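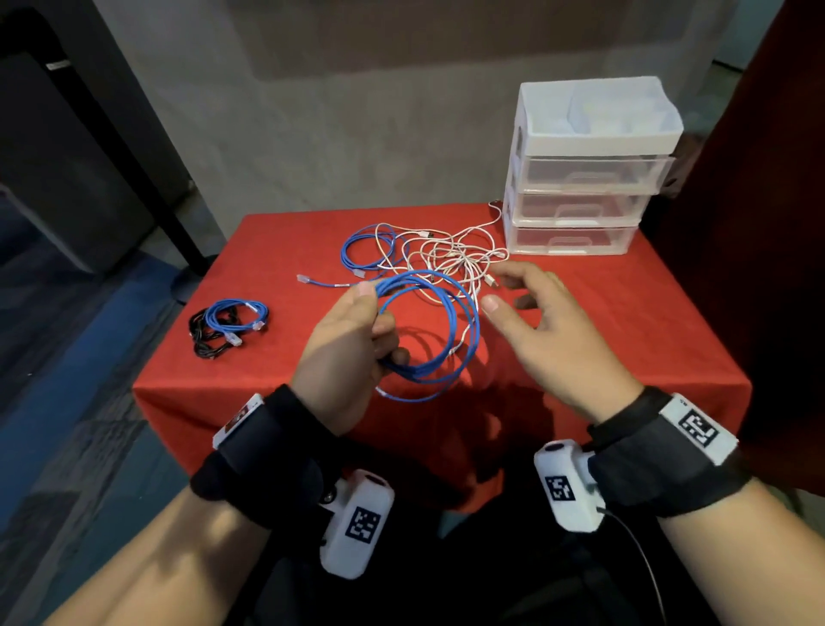
Cable sorting on the small table, left hand on the blue network cable, wrist trackers on both arms

Left wrist tracker drifts whenever I hold a bundle of cable, is it the cable or the tracker?

Posted by Plestow_Bench, 24/02/2025

We record cable sorting by hand so that a two-armed robot can later be trained on the same motions. Both wrists wear a tracker on a black strap, with a second tracker lower down carrying a printed marker. The job is dull: pull network cables and white cables out of the heap, coil them, put them by the drawers.

The fault is on the left side only. For the first few minutes the left and right tracks agree with what my hands are doing. Then the left one starts to wander. The worst jump so far put my left wrist 20 cm below the table top, while it was above the cloth holding a coil. When the recording was replayed on the arm at reduced speed, the arm went down into the table and tripped its force limit. No one was near it, and the only damage was a cracked fingertip pad, but I would like to know why before we run another.

Out of 51 recordings, 10 have the drift badly enough to see on the plot. The seller (the kit came through Drukura) says that network cable held near the tracker causes interference and that I should "keep conductive items away". The whole task is conductive items. I also find it hard to believe that a cable with nothing plugged into either end is upsetting anything.

Already tried: charged everything, swapped the straps over, restarted the base software, closed the curtain next to the table. No difference that I could swear to.

Has anyone had this and properly found the cause? Please don't tell me to update the firmware unless you know what the update changes.

Angus Fairweather

I share your doubts about the cable. A loose coil of unplugged network cable doesn't put out anything worth the name. It can sit between a tracker and whatever is looking at it, and that's a separate matter. You don't say how your kit works out position. If it goes by the markers, or by anything else that needs a clear view, then a fistful of loops hanging off the left hand is a good candidate, and the seller has blamed the right object for the wrong reason.

You can test this without buying anything. Do 5 recordings with the cable in the left hand, then 5 with a bundle of ordinary string coiled to the same size. If string gives you the same drift, interference is out. Then do 5 more with the hand empty but making the same movements. Keep the table as it is for all of them, heap and all, or you will have changed two things at once and learnt nothing.

Swapping the straps tells you less than you'd think. Did the trackers go with the straps, or did you take them off and put them back on the same sides? If the left unit stayed on the left arm you haven't tested the unit at all. Swap the units themselves, relabel them in the software, and see whether the fault follows the unit or stays with the arm. I had a pair in October where one simply had a bad inertial sensor. It passed the maker's own check every time and still wandered after it had warmed up. Your "first few minutes are fine" sounds a lot like that.

The part that bothers me more is the replay. A wrist position 20 cm under a table should never have reached the arm. Put a floor in the replay software at table height, plus a margin for the fingers, and have it refuse the whole file if any point goes below it. Don't let it clip the bad points and carry on, as you'd then get an arm sliding along the table top through whatever is there. Reject jumps as well: if the wrist covers more ground between two samples than a person's arm could, bin the recording. The force limit did its job this time. I wouldn't plan on it.

atitz_user

update the firmware, fixed mine. also a red tablecloth might be confusing it, try a plain white one

Alcantara Workshop

Can't see how the colour of the cloth would matter when the trouble is on one wrist and both are over the same cloth.

Agree with Angus on swapping the units. One thing to add: check how tight the left strap is. With weight in the hand people turn the wrist, and if the strap is slack the tracker stays behind or rolls round the arm. On the plot that looks just like slow drift. We drew a pen line on the skin either side of the strap at the start and looked again at the end. It had moved by a finger's width on one person and not at all on another. It wouldn't explain a jump of 20 cm, so you may have two faults, which would also explain why nothing you try seems to make a clear difference.

I would also ask the seller for the test they did to decide it was interference. We asked ours something similar and got a link to the manual.

Plestow_Bench

Thanks. The units did stay on their own sides when I swapped the straps, so that test was worthless and I'll redo it. Height check is going into the replay first, and the arm stays off until it's in. String is on order.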